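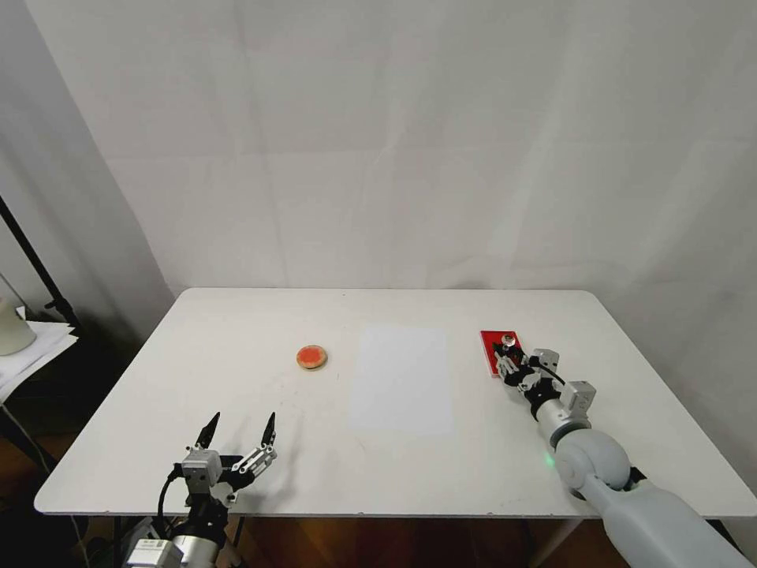

Zepeda Baking Club – Questions and Answers

We use cookies to make this site work better. Accept all / Manage settings

Search this site... Search

Who can join the club?
Anyone who is 16 or older and likes to bake. You do not need experience. Many of our members had never made a pastry before their first evening with us.

When do you meet?
Every second Friday at 7 in the evening, in the kitchen on Foren Street. The first meeting of this year is on 19th January. In March we have one extra meeting for the spring tart evening.

How many people are in one group?
We take 8 people for each evening, so that everybody has a place at the counter. If the group is full, write to us and we will put you on the waiting list.

What should I bring?
An apron, a small towel and a box to carry your baking home. Flour, butter, sugar and eggs are included in the price. If you want a special jam, please bring your own jar.

Which recipe do you use for the basic tart dough?
For the first evening we always use the same one: 300 grams of flour, 200 grams of cold butter, 2 egg yolks and a pinch of salt. Sugar is by taste, but please do not put too much, the jam is already sweet. The dough must rest in the refrigerator for one hour.

My jam boils over in the oven. What do I do wrong?
Most probably you fill the tarts too full. One flat teaspoon is enough for a small tart. It also helps to put the tray on a lower shelf.

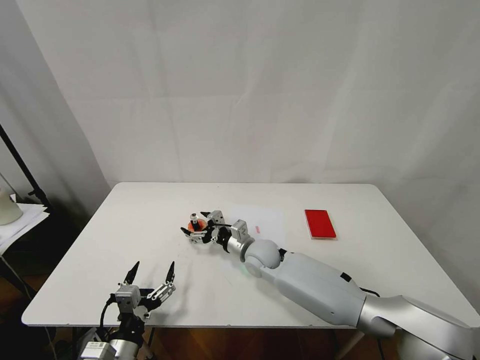 White table and backdrop.

Can I come if I have an allergy?
Please tell us before the meeting. We can change the recipe for eggs or milk, but the kitchen is used for wheat flour every day – for people with celiac disease it is not safe, and we are sorry for this.

Is there an oven for everyone?
No, we share. The two Mikar ovens are the big ones and they heat more strongly at the back, so turn your tray at half time. The small Prodari oven is kept for late trays.

Can I cancel my place?
Yes, until the evening before. After this we have already bought the butter and cannot return the money, but you may send a friend in your place.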